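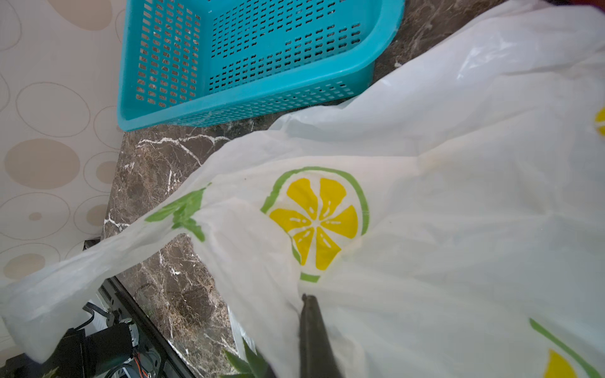
## Mollum: false "object held" on thin film

Handling of carrier bags on the Mollum kitchen cell was suspended in April after a fault in grip confirmation. The cell is running again at reduced speed. Rigid items were not affected and stayed in the schedule throughout.

The fault showed itself during a bag transfer at the marble worktop. The gripper closed, the controller reported an object held, and the arm began its lift. The fingers had taken a single fold of film. At the top of the lift the fold slid out, the bag dropped back, and the arm carried on to the basket with nothing in it. It then opened, logged a successful place and started the next cycle. Renato Bañez stopped it from the pendant on the second pass, when the arm went down for the same bag again and the fingertips met the stone. Contact force at the stop was 61 N, well over the limit we set for that surface. One fingertip pad was scored and has been replaced. There was no injury and the worktop is unmarked.

The Valla controller decides that something is held from two signals: motor current above a threshold, and finger gap above a minimum. Twisted film satisfies both for a short time. It bunches, it resists, and then it compresses or slides. The check was made once, at the end of the close, and never repeated during the lift. The same logic has been in use since the Pruvost cell was commissioned, where everything handled was a tub or a carton.

We went back through the logs. Of 2,781 recorded closes, 561 were on bags. The place record cannot be trusted for any of those 561, as it was written from the same flag that failed. They have been marked as unverified and taken out of the success figures until someone has been through the wrist video. Anyone who has quoted the bag numbers from the last report should withdraw them.

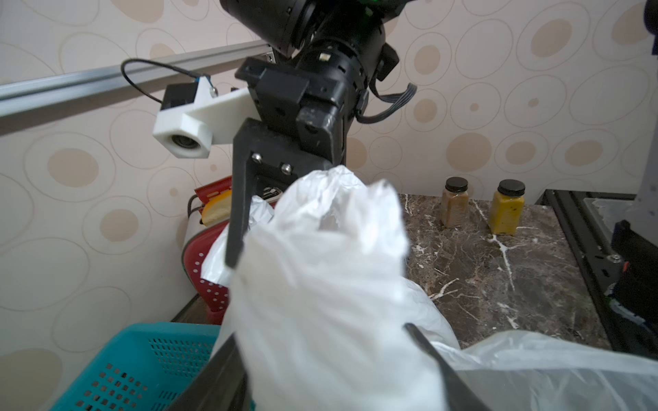

### What has changed

1. Hold is now checked continuously from close to release. If the finger gap falls below the minimum at any point in the lift, the arm pauses and waits for an operator.
2. A close on film must stay stable for 500 ms before the lift starts. This slows each bag cycle and will stay in place for now.
3. The downward move has its own force limit, separate from the grip threshold. The two shared a parameter in the old configuration – raising one for heavier items had raised the other.
4. Small glass items are to be kept out of the bag's swing path. A full bag that slips at height can reach the jars at the wall side of the worktop. Operators should check this before enabling the arm.
5. The place record needs a second source. At present this is a wrist camera still, reviewed by hand.
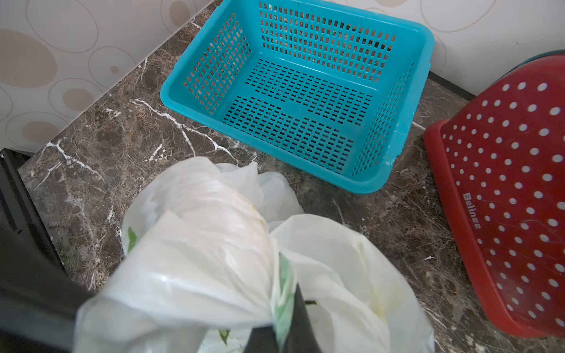

*Mollum cell, wrist view: both fingers in the bag, turquoise and red baskets on the worktop.*

### Still open

The gap minimum is a compromise. Set low, it passes a single fold; set high, it rejects good holds on light bags, and the arm pauses too often to be useful. Bavus has offered a ribbed pad which may help with slip, though it does nothing for the detection problem. A trial set is on order.

The scored pad has been kept. It shows wear on one side only, which suggests the finger was out of line before the contact. Alignment on the other gripper of the same type has not yet been measured. Until it has, please do not swap fingers between the two.

Log extracts and the revised parameter file are in the Mollum folder. Comments on the gap setting to Renato.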